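Drastier (Greifsystem)

Drastier ist ein mehrfingriges Greifsystem für Roboterarme, das von der Firma Virkmont entwickelt und als Bausatz wie auch als fertig montierte Einheit vertrieben wird. Das System richtet sich vor allem an Hochschulen, Prüflabore und kleinere Integrationsbetriebe. Es besteht aus der eigentlichen Hand, einer Handgelenkkamera, einem Steuergerät und der Software Kun, mit der Bewegungsabläufe aufgezeichnet, bearbeitet und wiedergegeben werden. Die Montage erfolgt am Firmensitz in Pirkcombe.

Geschichte

Die Entwicklung geht auf Arbeiten der Ingenieurin Ottilie Tanner zurück, die sich mit der Handhabung empfindlicher Gegenstände durch nachgiebige Fingerspitzen befasste. Ein erster Versuchsaufbau verfügte über drei Finger und wurde über Seilzüge bewegt. Da sich die Seile im Dauerbetrieb längten und häufig nachgestellt werden mussten, ging man später zu einzeln angetriebenen Gelenken über. Gemeinsam mit Engelbert Auer, der die Leitung der Softwareentwicklung übernahm, entstand daraus die heutige Bauform.

Die Auslieferung begann an einem Dezember mit einer Vorserie von 107 Einheiten. Rückmeldungen aus dieser Vorserie betrafen in erster Linie die Steckverbindung am Handrücken, die sich bei schnellen Drehungen des Arms lösen konnte. Virkmont ersetzte sie durch eine verschraubte Ausführung und bot den Käufern der Vorserie einen Umbausatz an.

Aufbau

Die Hand wird über einen Flansch mit dem Roboterarm verbunden. Jede Fingerspitze setzt sich aus einem weißen Kunststoffgehäuse und einer gerundeten schwarzen Auflage zusammen, die auf Druck nachgibt. Die Auflagen gelten als Verschleißteile und lassen sich ohne Ausbau des Fingers wechseln. Einschließlich Flansch wiegt die Hand 743 Gramm; die Kabel und das Steuergerät sind in dieser Angabe nicht enthalten.

Die Kamera sitzt am Handgelenk und ist so ausgerichtet, dass die Fingerspitzen in das Bild hineinragen. Ihre Lage im Raum ändert sich mit jeder Drehung des Arms, weshalb Horizont und Decke in den Aufnahmen beliebig gekippt erscheinen können. Eine automatische Aufrichtung des Bildes nimmt Kun nicht vor.
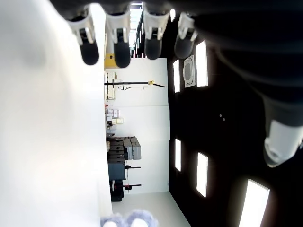
Lässt sich Drastier auch ohne die mitgelieferte Kamera betreiben?

Die Hand arbeitet ohne Kamera im vollen Funktionsumfang, sofern die Bewegungen über feste Programme oder über das Handbediengerät vorgegeben werden; lediglich die Aufzeichnungsfunktion von Kun setzt ein angeschlossenes Kamerabild voraus.

Software

Kun wird auf einem gewöhnlichen Arbeitsplatzrechner installiert und verbindet sich über ein Netzwerkkabel mit dem Steuergerät. Das Programm speichert Gelenkstellungen, Motorströme und Kamerabild mit gemeinsamem Zeitstempel. Eine einzelne Aufzeichnung ist auf 300 Sekunden begrenzt, längere Abläufe werden in mehrere Abschnitte geteilt. Die Daten können in einem offen dokumentierten Format ausgegeben werden — eine Rückführung bearbeiteter Daten ist hingegen nur innerhalb von Kun möglich.

Die Bedienoberfläche liegt in deutscher und englischer Sprache vor. Das Handbuch war bei der Vorserie nur auf Englisch erhältlich und wurde mit der Umstellung der Steckverbindung übersetzt.

Lieferumfang und Dienstleistungen

Zum Bausatz gehören die vormontierten Finger, der Handkörper, die Kamera samt Halterung, das Steuergerät, ein Kabelsatz und ein Satz Ersatzauflagen. Der Flansch wird passend zum vorhandenen Arm bestellt. Wer die montierte Ausführung wählt, erhält zusätzlich ein Kalibrierprotokoll. Virkmont bietet außerdem eine Einweisung vor Ort an, bei der die Hand angebaut, die Kamera eingerichtet und ein erster Greifablauf mit Gegenständen des Kunden erstellt wird.

Für den Versand wird ein Hartschalenkoffer von 620 Millimetern Länge verwendet, der auch für Rücksendungen zur Wartung vorgesehen ist. Der Handkörper darf nur von Virkmont geöffnet werden, Finger und Auflagen kann der Betreiber selbst tauschen.

Bewertung

In Anwenderberichten werden die Nachgiebigkeit der Auflagen und der einfache Wechsel der Finger meist günstig beurteilt. Weiche oder unregelmäßig geformte Gegenstände können mit geringer Schließkraft aufgenommen werden. Kritisiert wird dagegen die Empfindlichkeit der Kamera gegenüber hellen Deckenleuchten und nahen weißen Flächen, die im Bild leicht überstrahlen. Auer empfahl in einem Anwendungshinweis, die Belichtung von Hand einzustellen und den Arbeitsbereich mit matten Unterlagen auszustatten.

Ebenfalls bemängelt wurde die Bindung an Kun bei der Wiedergabe bearbeiteter Abläufe. Eine Programmierschnittstelle für fremde Steuerungen ist angekündigt, ein Termin für die Freigabe wurde bislang nicht genannt.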